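Shared bench rules: your questions answered

Last updated 2021-03-18

Welcome to the Cadthorpe bench pages! These are the questions new operators at Maglaya ask most, and we love getting them.

Who do the rules apply to?
Everyone who runs an arm, including visitors. If you can press start, you need to have read them.

How fast can the arms move?
600 mm per second in free space, and 30 mm per second once the fingers are inside a container. It feels slow on your first day, but you get beautifully clean runs out of it!

Can two arms work over the same tabletop?
Yes, and it's great fun to set up. One arm has the container at any time. The other holds back with its fingers clear until the first has lifted out and stopped.
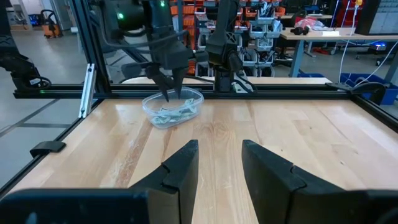
One arm at the container of banknotes, fingers of another in the foreground.

What about cables?
Check every loop through the full reach of the arm before you start. Rule 22 has the details (it's our longest, sorry).

Do I have to log a stop?
Always, even the tiny ones. We have 3528 entries in the Vusitow log and they have made the rules so much better.

Who can change a rule?
Anyone can suggest a change. Send it to Jericho Ignacio, who reads them all and posts the new wording each February.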